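Gistusham's track is open again, and I was there at seven in the morning
8 October 2023

I told myself I'd sleep in. I did not sleep in. I was standing at the gate on Eder Road with a thermos and my old spikes before the guy with the keys had even parked, and I wasn't the first one there either!

If you've been away, the short version goes like this. The old track behind the high school closed in June, after the inside lane started coming up in strips near the second turn (I have a scar on my left shin from that turn, ask me about it sometime). The town said we'd be back by the start of school. Then the drainage turned out worse than anyone had figured, the contractor, Jultgate, had to dig up most of the back straight, and the date slid, and slid again. I ran all summer on the shoulder of the county road, and I have opinions about the drivers of this county.

The final bill came to 381 thousand dollars, which is 19 thousand over what the council voted on. Most of the extra went into the new drains. The rest of the money came from the school district, the town, and a pretty astonishing amount of pie. The booster club says 3,283 people gave something, and plenty of those were kids with a jar of quarters.

So how does it run? I did twelve laps and I'd say it's firm, a bit firmer than I like, but even the whole way around, and you can finally take the second turn without looking at your feet. My calves may file a complaint tomorrow. The long jump pit isn't ready yet (there's a tarp over it), and the lights won't be hooked up for a while, so evening runners are stuck with whatever daylight they can get.

Hours are the part people keep emailing me about. It's open to everybody from six until the school day starts, then again once practice lets out, and all day on weekends. No bikes, no strollers in the two inside lanes, no dogs at all. Sorry, Biscuit. 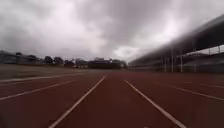

Gwilym Llewellyn wishes the town had picked a softer surface while it had the chance. "I'm 71 and my knees voted for the grass," he told me between laps, and he wants the strip along the outside fence kept mowed so the older crowd has somewhere to jog. I asked at the parks office and they said they'd look at it in the spring, so Gwilym, you may want to bring that up again in the spring.

The first meet on the new surface is a small one, middle school only, with the 1,000 meters up first. Kofi Atinga is looking for people to hold stopwatches, and he'll feed you. Sign-up sheets are on the counter at Genen Hardware, next to the key machine, and there were still plenty of blank lines when I stopped in for birdseed.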